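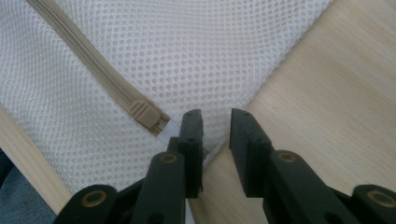 Emia Mesh Wash Bag with Zip

White mesh, beige zip
Product code 958
Sold singly or in packs of 7

A zipped net bag for washing small and delicate items in the machine. Put the clothes in, close the zip and wash as normal. The mesh is fine and even, with small round holes that let water and detergent through while keeping straps, hooks and loose threads away from the rest of the load.

Uses

Tights, bras and other underwear
Baby socks and mittens
Thin knitwear
Face cloths and reusable make-up pads
Soft toys small enough to fit with room to move

The bag is also handy for travel. It folds flat, weighs very little and keeps worn clothes apart from clean ones in a suitcase.

The zip

The zip is on a beige fabric tape with a matching plastic pull. The pull has ridges moulded into its face so that it can be gripped with damp fingers. A short strip of white binding finishes the end of the track. Slide the pull all the way to the end before the bag goes into the drum.

How to use

Sort by colour first, as you would without a bag. Fasten any hooks and turn knitwear inside out. Fill the bag no more than two thirds full. An overfilled bag will not rinse well and the items inside come out creased.

Wash at 30 degrees on a delicates or mixed cycle. If you are using several bags, add a towel or two to balance the load. Remove the bag at the end of the cycle, take the contents out and hang everything up to dry, including the bag.

Do not tumble dry. Do not iron. Do not bleach. Keep the bag away from heated rails, as the mesh will lose its shape.

Heavily soiled items should be rinsed by hand before they go in. Lint can collect along the folded edge after a few washes. Turn the bag inside out and shake it, or run it under the tap.

Storage

Lay the bag flat on a table, smooth out the corners and fold it in half. It can be kept in a drawer or hung from a hook by the machine.

Packs

The pack of 7 contains bags of one size only. We do not make up mixed packs. For a larger bag suitable for bedding and jumpers, see the Chong range.

Delivery and returns

Orders are packed at our Wundambridge warehouse and sent out within 9 working days. Collection from the Ovville shop is free. Please wait for the message telling you the order is ready before you travel.

Unused bags can be returned within 30 days in their original packaging. For hygiene reasons we cannot take back a bag that has been washed. If a zip is faulty on arrival, write to Zulkifli Osman in customer service with your order number and a photo of the fault, and a replacement will be sent.

Related products

Emia Mesh Wash Bag, large
Emia Drying Net for Knitwear
Chong Bedding Bag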